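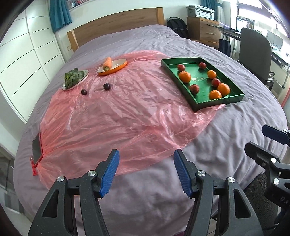 Lanurach, February

Home safety check, chemo patients living at home
Flunda Patient Support, visit sheet with comments

1. Bedroom
Clear path from bed to bathroom: Yes
Night light working: No
Comment: Bulb replaced during the visit. Patient gets up twice a night and had been using a phone for light.

Bed height suitable: Yes
Comment: Feet flat on the floor when seated. No rail needed for now.

2. Medicines
Oral chemo stored apart from other medicines: No
Comment: Was in the kitchen drawer with the vitamins. Moved to a lidded box on a high shelf. Gloves for the person handling the tablets are on order from Nwachukwu Pharmacy.
Current medicine list on paper: Yes
Comment: List still shows the old anti-nausea dose. Ask the clinic for a new one.
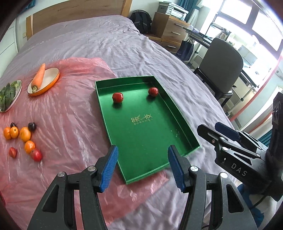 3. Fever and emergency numbers
Thermometer in the house and working: Yes
After-hours number posted by the phone: No
Comment: Written on the back of an appointment card. Copied out in large print. Family knows to call at any hour for a fever.

4. Bathroom
Non-slip mat in tub: Yes
Grab bar firm: No
Comment: Kodel bar, rated for 300 pounds, but 2 of the wall screws are loose. Do not use until refitted.
Hot water not scalding: Yes

5. Costs
Comment: Grab bar repair quoted at $40. Form for the small grants fund left with the family.

Items checked: 9
Follow-up: by phone on Monday, after 9 a.m. Bring up the medicine list first.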